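Talk notes: What tea did for my grandmother's street

(Thank Levente Medve for the introduction. Wait for people at the back to find chairs.)

Good evening, and thank you so much for coming out in December, when I know the couch is calling. I'm going to talk about tea, and I'm going to wander a bit, so please bear with me.

Start with the kettle story. My grandmother kept a kettle going from 8 in the morning until she went to bed, and anybody who came up the stairs got a cup, whether they wanted it or not (the mailman did not). Pause here, people usually laugh.

Then the history. Tea drinking goes back more than 3,000 years by some tellings, and I'd take the early stories with a pinch of salt, but they're lovely stories! Leaves pressed into bricks, carried over mountains, then whisked, and only much later steeped loose in a pot the way most of us do it.

Next, Ánh Hứa's letter. Read the second paragraph only, slowly, the part where her aunt scents green tea with lotus flowers. Don't read the bit about the divorce.

Move on to how we drink it now, on trains, at desks, walking along. I do love a pot, but I'm not going to be a snob about bottles.

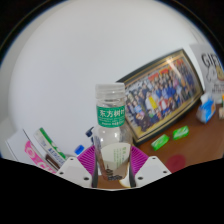 Slide 9. Bottle with the green 东方树叶 band.

Ask who drinks theirs cold. Let a few hands go up, then pick somebody and ask about sugar.

If there's time, do Miklós Szénási's question about reusing leaves. My answer is yes, twice, and a third time if you're only having it for company. Cups are on the side table, and Leidy Grajales has the milk.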